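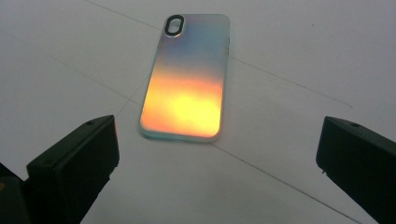 Phone case with an iridescent finish and an oval camera opening.

Home | Visits | Archives | Town Records | About | Contact

Open day at the Flikomard toll archive, Nisex

October 10, 2026 | 2 comments | Share

The Flikomard is the former toll house of Nisex, on the east bank of the canal just inside the Zamgate. It has held the town's toll and lock records since the toll was abolished, and it opens its storage rooms to the public once a year. I had used the reading room twice before, both times for the late registers, and had never been past the counter. Entry was free and the tours ran in groups from the rear courtyard.

The tour was led by Tineke Claeys, the archivist responsible for the pre-revolutionary material. It covered the strong room, the conservation workshop, the former collecting office on the ground floor, and the lower gallery of the Zamgate itself, reached through a connecting passage that is normally locked.

The building

The toll house is brick on a stone footing, with the stone carried up on the canal side to the level of the collecting window. According to Claeys the footing belongs to an earlier structure, probably a warehouse, and the brickwork above it is of two campaigns. The join is easy to find in the stairwell, where the plaster was removed in July and has been left off so the wall can dry. The lower courses use a longer, darker brick and a wide lime joint. The upper ones are more regular and laid in a different bond.

The collecting office keeps its counter, a pair of built-in cupboards, and an iron grille over the canal window. Skippers did not come in. A boat tied up at the ring below the window, the skipper passed up his papers in a leather pouch on a pole, and the clerk passed back a receipt the same way. The notch where the pole rested is worn into the sill. One visitor asked whether the pole had survived. It has not.

The registers

The main series consists of 129 bound volumes of toll registers. With a few gaps they run from the middle of the sixteenth century to the abolition. Each entry gives the day, the skipper, the home port, the declared cargo, and the sum paid. From the seventeenth century on there is a further column for exemptions, which is the one most researchers come for. Citizens of Nisex paid half. Cargo belonging to religious houses passed free in theory, and the registers record a long argument about what "belonging to" meant. Beer was the usual problem.

The volumes stand upright on steel shelving in the strong room, in custom boxes, at a steady temperature. The early ones are in limp parchment with ties. The later ones have boards and leather spines, and are in worse condition, as the leather has gone to powder on many of them. Treatment is limited to consolidation and boxing. Rebinding was stopped some decades ago after a batch came back trimmed at the head, with the loss of running dates on 49 leaves. Claeys had one of these volumes open on the table. The tops of the numerals are gone, though most can be restored from the sequence of saints' days in the margin.

Two points on use that I did not know:

The clerks worked by the financial year, which began at midsummer. A volume labeled with a single year therefore covers the second half of that year and the first half of the next. The old printed inventory ignores this and is wrong by half a year for the entire early series. The card index is correct.

Sums are in money of account, and the coin actually handed over was entered only when it was foreign or under weight. The marginal sign for an underweight coin, a small barred circle, was read by earlier editors as an abbreviation for a place name. At least one published cargo table includes a port that did not exist as a result.

The workshop

The workshop is a single north-facing room on the upper floor. Work in hand was a set of lock plans, drawn in ink on heavy paper and backed with linen at a later date. The linen is being removed where it has shrunk and pulled the sheet. The demonstration covered surface cleaning with a soft sponge, humidification under a membrane, and flattening between felts. Repairs are made with thin Japanese paper and wheat starch paste. A large sheet takes about 40 working hours, and the set will not be finished before the next open day.

The most useful item on display was a plan of the basin showing the Kwak, the small side lock filled in during the nineteenth century. The name appears all through the registers as a place where boats waited, and I had taken it for an inn. On the plan it is a short chamber with a single pair of gates, joining the canal to the tanners' ditch. That changes the reading of several entries under "lain at the Kwak," where the skipper was charged a daily rate. The charge was for occupying the chamber.

The Zamgate

The passage to the gate is low and has a step down at the far end. The lower gallery housed the chain that closed the canal at night. The windlass is a replacement, but the stone bearings are original and heavily scored on one side only. The chain was let out under its own weight and always hauled back from the same angle. Payments for grease and for the two men who worked it appear in the town accounts — these are kept separately, at the town hall, and need a separate reader's card.

The gate was shortened by one story when the road was widened. The upper stage is known from a single drawing, and its reliability is disputed. Claeys regards the roof as invented and the windows as accurate. There was no time to go into the reasons, and I have not found them in print.

Practical notes

The reading room is open by appointment. Volumes from the main series must be requested ahead, and readers are given the film first unless there is a reason to see the original. Photography for private study is permitted without flash. The passage and the lower gallery are closed outside the open day. The courtyard is cobbled, and the stair to the workshop is steep, with a rope on one side only.

The printed inventory is still sold at the desk. A sheet with the corrected dates is tucked inside the back cover; check that it is there before paying.

Share this page | Print
2 comments

We use cookies to measure visits to this site. Accept | Settings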